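Dunlow Hall room hire: frequently asked questions

Last updated April 20, 2019

How do I book a room?

Fill in the booking form on the Hire page or pick up a paper copy from the office. We reply within three working days. A booking is only confirmed once you have had an email from us with a reference number and we have received your deposit.

What rooms are there?

The Quan Room is the larger of the two and takes up to 70 people seated in rows, or 40 at tables. The Zolenby Room is upstairs and suits small meetings, evening classes and one-to-one tuition. Both have sockets along the long walls and a wall-mounted screen.

How much does it cost?

A full day in the Quan Room is £135. Half days and evenings are charged by the hour and the current rates are on the Hire page. Registered charities get a discount, but please put your charity number on the form, as we can't apply it after the invoice has gone out.

Is there a deposit?

Yes. It is £40 for either room and is returned within two weeks of your booking if the room is left as you found it. We do not take cash.

Can I leave equipment set up overnight?

Only if you have booked the room for the following day as well. Tell us when you book so that the room can be locked and left off the cleaning rota. Your own insurance must cover anything you leave here.
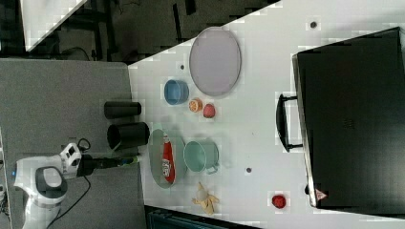

Sơn Ngô wrote to us that the overnight rule was not clear on the old form, and that he had paid for an extra evening he didn't need. The form now has a separate box for it. If you tick the box, there is no charge for the hours between ten at night and eight in the morning.

What time can I get in?

Your booking time includes setting up and clearing away. If you think you will need half an hour at either end, book it. The front door opens at eight in the morning and the building closes at ten at night.

Can we bring food?

Cold food and drinks are fine in both rooms. The kitchen on the ground floor has a kettle, a fridge and a microwave, and is shared between all hirers. Please label anything you put in the fridge. Alcohol needs our written agreement first.

Is there parking?

There is a small car park behind the hall, entered from Hevow Lane. Spaces can't be reserved. The gate code is 2872 and changes every December.

Is the building accessible?

The ground floor is step-free from the car park and has an accessible toilet. There is no lift, so the Zolenby Room can only be reached by stairs. The Quan Room has a hearing loop.

What if I need to cancel?

Cancel more than two weeks ahead and you get everything back. After that we keep the deposit. If you cancel on the day, the full fee is due.

Who do I contact about an invoice?

Email the office and mark it for Hòa Cù. Please quote your booking reference.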